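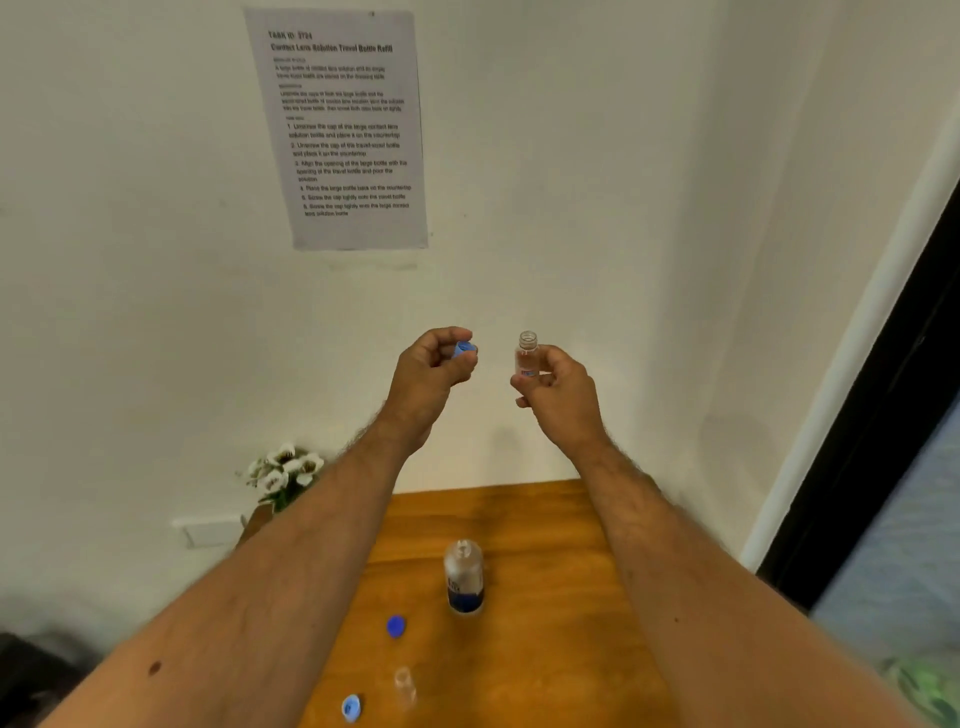 Decanting contact lens solution, revised method

I travel with hand luggage only, so the limit per container is 100 ml and the big bottle stays at home. Until January I filled the travel bottle over the bathroom basin in Tevenstead, which was cramped. I now use the table.

Wash and dry hands first. Uncap both bottles. Keep the small cap in the fingers with its open side up – put down on the table, it picks up dust. Hold the nozzle just above the neck without touching it and squeeze slowly. Stop below the threads, or the cap pushes liquid out when it goes on.

The refill is good for 2 nights in my case. I write the date on a strip of tape and throw away whatever comes home. For longer trips I buy a sealed travel size, as a decanted bottle is no longer sterile – my optician is firm on this.

Next: the lens case, which still leaks.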